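The Arms at Bench Two: Questions We Keep Getting

Updated in September, mostly because the break room whiteboard ran out of space.

What are they for?

Nolero picks and places mixed items for customers who want odd things put in odd places. For years that was done by people with good backs. The two arms on the papered table are learning to do some of it: pick up a mug, set down a carton, leave both in a condition you could still drink from. If they get good at it at Masham, the Khoury building gets a pair too. If they don't, Khoury gets the table.

Are they taking my job?

Management's answer is no. The longer answer is that the arms take over the repeat picks on the small-goods line, and the people who did those picks move to setup, checking and exceptions. Exceptions are what we call it when something goes wrong. There are plenty of exceptions. No one has been let go over this, and the agreement in the binder by the time clock says no one will be before the trial is over. Read page 10. After the trial, your guess is as good as ours, and we will post it when we know.

Who is Bisenell?

Bisenell is the software. It sits on the computer and decides where the arms go. It is also what you are shouting at when you shout at the arms, which can't hear you. Bisenell can't either, but it does keep a log.

Why is there tape all over the table?

The blue tape marks out the cells. Each item starts in a cell or across a line, depending on the setup sheet, and we write down which. Yes, some of the tape is crooked. It was put down by hand at the end of a shift. Please don't straighten it. The last person who straightened it cost us a morning of comparing new runs with old ones that no longer matched.

Can I put my coffee on it?

No. Any mug on the brown paper is assumed to be a work mug and will be treated as one.

How many picks do they do?

The target for the trial is 2000 good ones. A good one means picked up, moved, released and still upright if the sheet says upright. We passed 600 before the summer shutdown. A person on the line would have done that before lunch, and several of you have mentioned it.

Do I need to know how to code?

No. You need to be able to set a table, read a sheet and press the right button out of a small selection. Training takes 2 shifts. The first is safety and the second is mostly resetting the mug.

What has changed for the people who work with them?

Less reaching, more watching. The sore shoulders have eased off and the complaints have moved to eyes and feet, so there are now stools, and bench duty switches at the break. Some people like the bench because it's quiet. Others asked to go back to the line after a week, for the same reason. Either is fine. Put your name on the sheet and it'll be honored within the month.

Your pay rate doesn't drop when you move to the bench. It was going to, briefly, in a draft. The draft got a lot of feedback.

Do they ever get tired?

No, but the tape does. So does the paper, and so do we. Budget time for all three.

What if one of them does something strange?

Press stop. You don't need permission and you won't be asked to explain yourself before you press it. Afterwards, write down the item, the cell and what the arm was doing. "Acting weird" has been entered over 10 times and has yet to help anybody. Leave everything where it is until a lead has looked at it - that includes the item, even if it's lying there looking sad.

Does the milk get used?

Please stop asking about the milk. Drinks for staff are in the break room fridge, where they have always been.

Can I name them?

They are Left and Right. There was a vote, and the winning names can't go on a company page.

Who do I ask if my question isn't here?

Your shift lead, or the box by the time clock. Questions in the box get a written answer by the end of the month. Drawings do not, although the good ones go up on the wall.
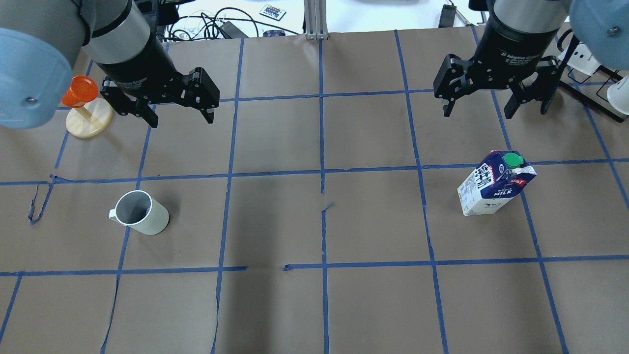

Bench hours at Masham are 7 a.m. to 3 p.m. through the end of the trial. Sign-up sheets for the next rotation go up next to the binder, and the pen stays on the string.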